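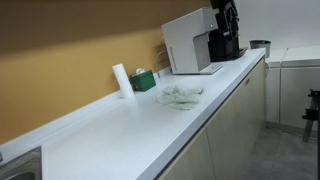
Shared Kitchen Reopens on the Second Floor of the Kamath Building

Facilities Services is pleased to announce that the shared kitchen on the second floor of the Kamath Building in Galville is again open to all staff and registered visitors. The room was closed during April for repainting and for the replacement of the countertop. Residents of the Plolteck wing, who have been using the first-floor kitchen in the meantime, are welcome to return.

The coffee machine remains at the far end of the counter and is available from 7 a.m. Coffee and filters are kept in the cupboard marked Flerkusari, along with spare paper towels and tissues. Staff who take the last roll or box are asked to put out a new one and to note it on the supply sheet inside the cupboard door.

The following arrangements apply to everyone who uses the room:

Drip trays should be emptied into the sink and rinsed at the end of each morning.
Cloths should be wrung out after use and hung up to dry. Used cloths go in the laundry bin on Thursdays' collection list, which is posted by the door.
Spills on the counter should be wiped up promptly. Please use mild soap and water only – scouring powder will dull the new surface.
Personal cups and food containers should not be left on the counter overnight.

The kitchen may be reserved for small gatherings of more than 4 people through the front desk, extension 324. Problems with the appliances or the sink should be reported to Facilities Services at extension 538.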